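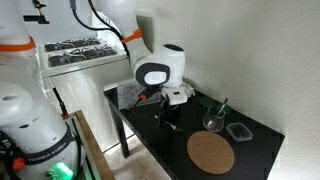
The practice kitchen reopened on 1/3/25 following a review of its furnishings. Charito Calimlim, who oversees the household program, has asked that the burner grates be lifted and wiped after each session and that the black table be kept clear for food preparation.

Pot holders remain in short supply – three were ordered from Dilletti in May, and a further six are expected.
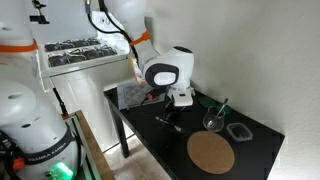
The gray quilted pot holder on the black table, with the white stovetop behind.

Requests for additional linens should be addressed to Cherry Mae Lumbao.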